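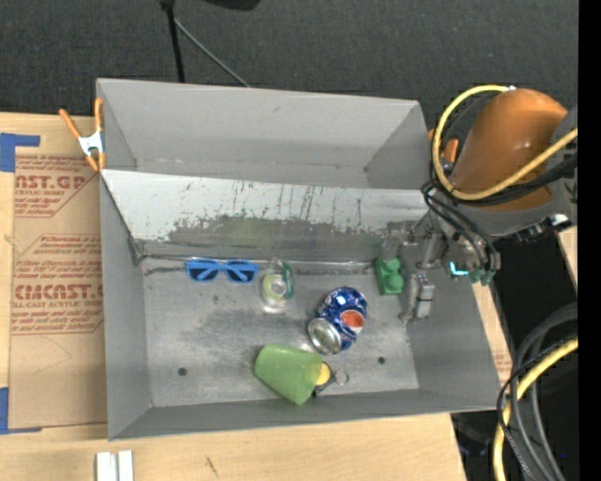
# Stalstead mixed small items - data card

19/07/2019
By Ayana Demissie

## What it is

A collection of pictures of everyday small things lying in a metal bin, with a list of names for each picture. The things are the sort that end up in a kitchen drawer or at the bottom of a bag: sunglasses, drink cans, plastic cups, toy bricks, keys on a ring, little clear tubs. There are 200 pictures in this release. The names were typed by Akua Ansah and me, and we didn't always agree.

I was asked to write that the set "represents household clutter". I won't, because I don't think it does. It represents what we had in two crates at Stalstead, and a lot of that came from the same few cupboards. Household clutter has paper in it, and string, and dead batteries. Ours has hardly any.

## The bin

Grey metal, tall sloping sides, with a slanted panel across it. Things go in the front part and the rear compartment stays empty. The panel is scratched, and its lower part is badly worn, with a dark patch that has ragged edges. The floor is scuffed and stained and has two small round holes in it.

Please read that paragraph again before you train anything. Every picture has this bin in it. If your results look wonderful, try them on a different bin, or on a carpet. I'd be surprised if they stayed wonderful. The floor is also slightly shiny, and I would want to know what that does to anything see-through before trusting a score.

## How the names work

One line per item: a plain name, a colour, and a note if we had one. The names come from the Pedero word list, with changes. Pedero wanted "eyewear" for sunglasses and "beverage container" for both cups and cans. We dropped these. A can and a cup are different things to anybody tidying up.

Brands go in the note and never in the name, so a Pepsi can is "can, blue" with "Pepsi" in the note. Akua thinks this throws away the most useful word on the line. She may be right - you can join the two columns if you agree with her.

Some rules we settled on:

- A key on a ring is one item, even where the ring lies out flat beside it.
- Toy bricks are "toy block", whatever the make.
- Folded sunglasses and open sunglasses get the same name.
- See-through plastic gets "clear" plus its tint, such as "clear, green".
- If an item is partly hidden and we couldn't tell what it was, it is "unknown" plus a colour. A round yellow thing tucked behind a cup is "unknown, yellow" and stays that way.

That last rule cost us an argument with Wubshet, who kept the item crates and wanted every unknown looked up and filled in. I don't see the point. If a person looking at the picture can't name the thing, then the list shouldn't pretend otherwise. The same goes for the small black bits on key rings. They are down as "key-like" where we weren't sure.

## Known problems

Colour names are loose. "Lime", "green" and "yellow-green" overlap, and we used all three for see-through plastic. In April I went back over 45 of the pictures and changed my mind about the colours in a good many of them. I left the old names in, with mine in a second column.

Clear tubs are the weakest part of the set. Their edges get lost against the metal, and I suspect we missed a few that were lying under other things.

There is nothing soft, apart from one sock.

The Cedow checking script says the lists are 100 per cent complete. All it tests is that no line is blank. It would pass a list that called everything a spoon.

## Using it

Fine for trying out an idea, or for checking whether two people name things the same way. I would not use it to claim that anything can sort a real drawer. Version 2 should have more than one bin and a wider pick of items, if Stalstead finds the shelf space - I have heard that promised before.

Corrections are welcome. Send the picture name, the line, and what you think it should say. "This looks wrong" on its own will be ignored.

Last updated: version 1, colour notes added to the second column, A. Demissie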